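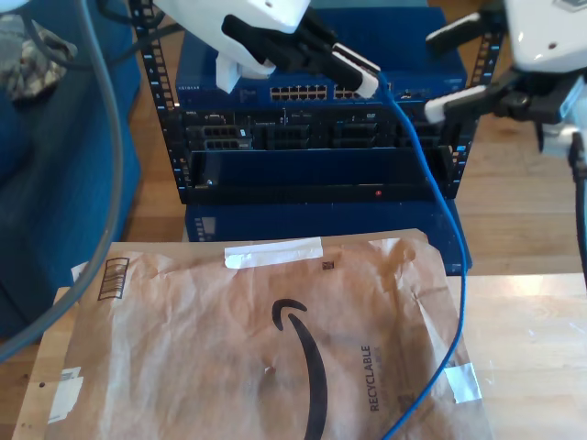
Hi, and welcome to Stidard! I started this little company in my spare bedroom with 2 phones and a very patient dog, and now we look after the office networks of 58 small businesses (dentists, bakeries, one very busy florist). If your Wi-Fi drops every time the microwave runs, I want to hear about it!

We moved to Tovier Street in July, upstairs from the Betodton print shop, so come on up and say hi. I'm usually in by 8 a.m. and the coffee is decent. Parking's out back, and the door code is on your invoice.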